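Utilizamos cookies propias y de terceros para mejorar la navegación. Aceptar | Rechazar | Configurar

Soporte Drerkberg - Incidencias de producto
Imprimir | Enviar por correo electrónico
Última actualización: marzo

Asunto: La pinza manual Ryu no registra el cierre completo con prendas gruesas
Producto: kit Ryu de pinza manual, dos dedos, con software Fundard
Abierta por: Princess Estrella
Estado: resuelta, pendiente de confirmar en la próxima versión

Descripción del problema

Tenemos el kit Ryu en periodo de evaluación. Lo usamos para grabar demostraciones de doblado de ropa en dormitorios, con camisetas, toallas y jerséis. Con camisetas y toallas funciona como dice el manual. Con jerséis de punto, Fundard marca la apertura de los dedos como "indeterminada" en el momento del agarre y la demostración queda descartada al exportar.

De 100 demostraciones con jersey, 30 salieron descartadas por este motivo. Con camisetas no hemos perdido ninguna.

Lo que ya hemos probado:

- Reiniciar Fundard y volver a emparejar la pinza.
- Repetir la calibración de apertura y cierre según el manual, tres veces.
- Limpiar las almohadillas azules con un paño seco.
- Cambiar el cable por el de repuesto que viene en la caja.

Ninguna de estas cosas cambió el resultado. Necesito saber si es un defecto de la unidad antes de que termine la evaluación, porque de eso depende que pidamos más kits.

Respuesta de soporte, 9:40

Gracias por el detalle. Por lo que cuenta, no parece un fallo mecánico. Para descartarlo, haga lo siguiente con la pinza desconectada:

1. Accione el gatillo despacio, de abierto a cerrado. Los dos dedos deben llegar al centro a la vez.
2. Compruebe que los pasadores de las articulaciones no sobresalen más en un lado que en el otro al mover el mecanismo.
3. Cierre sobre una hoja de papel y tire. Si sale sin resistencia, hay que ajustar el tope.

Envíenos también el registro de una sesión descartada - basta con el archivo de texto, el vídeo no hace falta.

Princess Estrella, 11:15

Hecho. Los dedos llegan juntos, no noto holgura y el papel no sale. Adjunto el registro. En todas las sesiones descartadas aparece la misma línea: "apertura fuera de tabla". El valor mínimo que alcanza con el jersey está siempre por encima del que alcanza con una camiseta, lo cual es lógico, porque hay más tejido entre las almohadillas.

Respuesta de soporte, 12:30

Visto el registro, la causa está en el perfil de agarre. La unidad viene de fábrica con el perfil "tejido fino", que solo da por válido un cierre casi total. Con punto grueso, los dedos se detienen antes y el programa no lo interpreta como agarre.

En Fundard, abra Dispositivo > Perfil de agarre y elija "tejido grueso". Suba el tiempo de espera de cierre a 300 milisegundos. Después repita la calibración con la pinza abierta y sin tocar la prenda. Al empezar cada toma, mantenga los dedos separados sobre la prenda hasta que el indicador pase a verde, y solo entonces baje a pellizcar el borde.

Princess Estrella, 16:05

Perfil cambiado y calibración repetida. He grabado una tanda nueva con el jersey crema de rayas, extendido en la cama sobre la colcha de retales, con los dedos abiertos al inicio como indican.
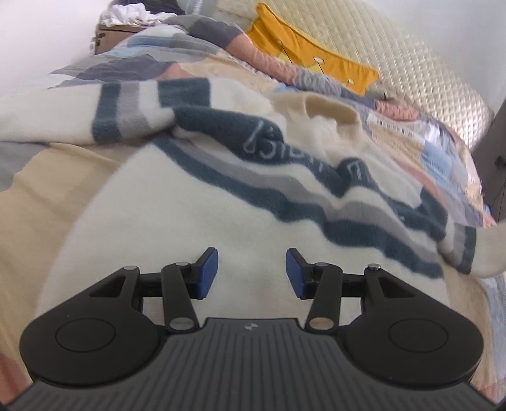
Kevser Başaran: a nosotros nos pasaba lo mismo con mantas y forros polares, y el cambio de perfil lo arregló solo a medias. Si en la misma sesión se pasa de una prenda gruesa a una camiseta, con "tejido grueso" el programa da por bueno el agarre antes de tiempo. Acabamos separando las sesiones por tipo de prenda. Convendría que el manual lo dijera, porque el perfil no se menciona hasta el anexo.

Respuesta de soporte, 16:50

Es correcto, el perfil se aplica a la sesión entera. El cambio automático entre prendas está previsto en la versión Ukon de Fundard. Hasta entonces, recomendamos separar las sesiones. Pasamos la observación sobre el manual a documentación.

Princess Estrella, 17:20

De la tanda nueva no se ha descartado ninguna toma. Por mi parte se puede cerrar - solo pido que avisen cuando salga Ukon, porque trabajamos con cestos de ropa mezclada y separarla antes nos lleva tiempo. Las 30 tomas anteriores las volveremos a grabar.

Nota de cierre: unidad sin defecto, no procede sustitución. Aviso de versión activado para la cuenta.

Imprimir | Enviar por correo electrónico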